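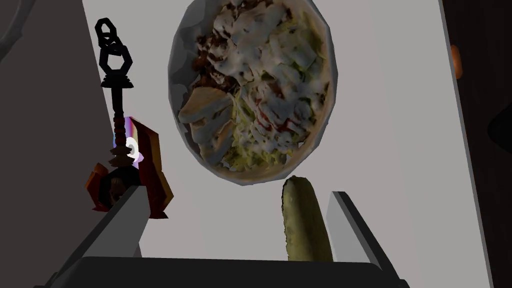

Drudham Community Lunch Program
Progress report to the Prothero Fund, second quarter

Where we are

We are four months into the grant and I'm so pleased to be writing this one! The Drudham hall is now serving lunch 4 times a week, up from 2 when we last reported, and in May we passed 400 meals for the first time. Most of our regulars are retired and live within walking distance, but we're also seeing parents with small children, which we had hoped for and hadn't quite dared to put in the application.

Menus

Svend Toft took over menu planning in April and has moved us toward cold plates and big salads for the summer. They are cheaper to put together than the hot trays, and the plates come back cleaner. Soup stays on for anyone who wants it (there was a small uprising when we tried dropping the lentil). He is also writing up the recipes on cards, so that whoever is cooking can pick one up and get going. So far 11 are finished and the rest are in his handwriting, which takes some practice to read.

Suppliers

Our produce now comes from Oretti, delivered by 8:30 in the morning. Bread is still from Bivero, who kindly agreed to hold last year's price through September. We had one bad week with lettuce and they swapped it the same day — no argument, no paperwork.

Building

The landlord has agreed in writing to look at drafts and window seals before the cold weather. We asked for the side room to be done first, as that is where people sit longest over coffee. No grant money is going into this work.

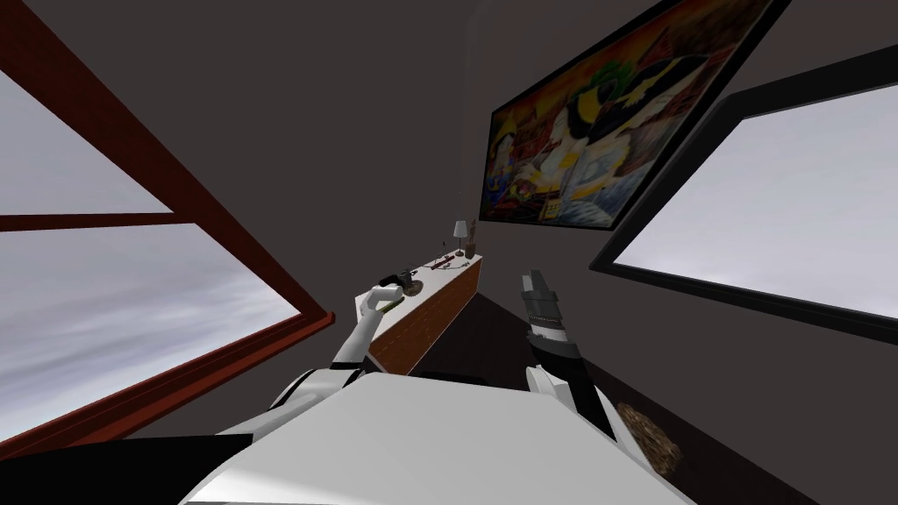 Budget and next steps

Food spending is slightly under plan and transport slightly over, and we'd like to move the difference across if you are happy with that. Kirsten Ásgeirsdóttir will send the revised sheet with the receipts. Over the summer we want to try an evening meal once a month, starting in July, and get the recipe cards printed. You would be very welcome at any lunch — come hungry, and let Kirsten know beforehand if there's anything you don't eat.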